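Sunday, late

Rain until ten, then dry. Walked down to the Nirkcombe hall for the bell tower meeting and got there before the doors were open. Caoimhe Mulligan had the key but not the alarm code, so we stood in the porch until Kamarul came with it.

The main business was the clock. It stopped at twenty past four on Tuesday and the weight is sitting on the floor of the shaft. Kamarul had been up with a flashlight and thinks the cable jumped the drum. The last full overhaul was in 1956, going by the card tacked inside the case, and the writing on the card after that is all oiling and winding. Two quotes are in. Sopacua wants to take the whole movement away for the winter. The other firm would do it in place but can't start until spring. I said leave it in place. Caoimhe wants it gone and done properly. We put it off two weeks, which I expected.

Went up afterward to see for myself. 218 steps, and the rope rail is loose past the second landing. My knee was fine going up and bad coming down. The louvers on the west side have let water in again and there is a dark patch on the boards under the smallest bell. I moved the box of spare bolts off it. Wrote down the cable thickness on the back of my hand and then washed it off at home like a fool, so I will have to ask Kamarul.

Lunch was soup and the end of the rye loaf. Called Teguh at two. He has sold the blue canoe for 40 dollars, less than he paid, but he is glad to have the space in the garage. He asked if I still had his long ladder. I do. He can have it when the gutters are finished.

Did the front gutter between three and five. Mostly maple leaves and grit off the shingles. One bracket has pulled out at the corner and needs a longer screw. The back can wait for a dry day.

Tea after that, and sat down with the clock papers. 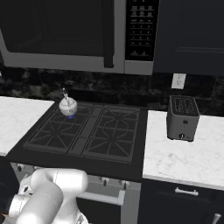
Kettle on, back left burner.

Read the Sopacua quote through again. It does not say who pays for the crane if the movement won't go down the stairs. Must raise that with Caoimhe before the next meeting. It also leaves out the dial, and the minute hand has been rubbing since spring.

Nadhirah dropped off the library books at seven and stayed for a short while. Bed early. Ladder to Teguh by the end of the week if the weather holds.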